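Home | Food | Planet | Shopping | Archive

Is your "compostable" coffee pod going anywhere near compost?
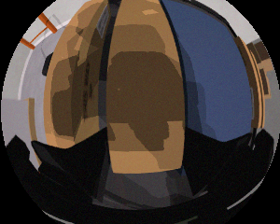 Every spring my inbox fills up with brands that have found the planet over the winter. The one I can't leave alone is from Relley, whose new Bristwood range of coffee pods is "home compostable, guilt free and kinder from the first sip." I don't know what a kinder sip would taste like. I do know what the pods cost, and I've read the back of the box, and the back of the box is a much more careful writer than the front.

On the front there's a leaf. On the back, in type I had to take over to the window, it says the pods break down "in well-managed conditions" and that "times may vary." Vary from what? I emailed to ask. Valentin Reisinger in their press office wrote back the same afternoon, very friendly, with a link to the leaf. I wrote again and got a PDF. The PDF says the pods were tested over 200 days in a heap that was kept warm and turned on a schedule. My heap gets turned when I'm angry.

So I asked a few of you who signed up in June to try them at home, and the replies have been coming in since. Hermine Riedl buried hers in a proper hot bin, the insulated kind, and says the lids went soft and then disappeared, while the rims are still there and still look like rims. Hubert Camenzind put his in an open pile behind the garage and now has what he calls "very old pods." Corina Holzer had better luck, but she cut each one up with kitchen scissors first, and if I'm cutting up my garbage before breakfast I'd like that mentioned next to the leaf.

To be fair to Relley, they aren't the worst. Trirnetti still sells a pod marked "plant-based," a phrase that tells you what it was made from and nothing at all about where it ends up. Plenty of people read it as "goes in the green cart." Many city programs won't take pods of any kind, whatever they're made of, so check your local list before you toss them in. A wrong guess can end up in the landfill with everything else.

And then there's the mail-back option, which Brunner is pushing hard. You save up your used pods in a bag, seal the bag and ship it off. Fine, for the people who do it. I asked what share of bags come back and was told the program is "growing." Growing can mean 83 bags turned into 435. It can mean anything — that's why people like the word.

My own advice is dull. If you already own a pod machine, get a refillable pod and a bag of ground coffee. If you don't own one, you've been spared a decision. A stovetop pot or a plain paper filter does the job, and the grounds go straight on the heap with no leaf required.

Several of you asked whether the Bristwood coffee is any good, at least. Johanna Reisinger (no relation to the press office, she's asked me to say) drank the whole box and rates it "okay, a bit thin." I thought the dark roast was decent and the vanilla one tasted like a candle.

If you're still running a test at home, keep sending notes. Tell me what kind of heap you have and whether you cut the pods up. I'll print the rims update when Hermine next empties her bin.

508 shares | 83 comments

Like this? Get the newsletter in your inbox every week. You can unsubscribe at any time.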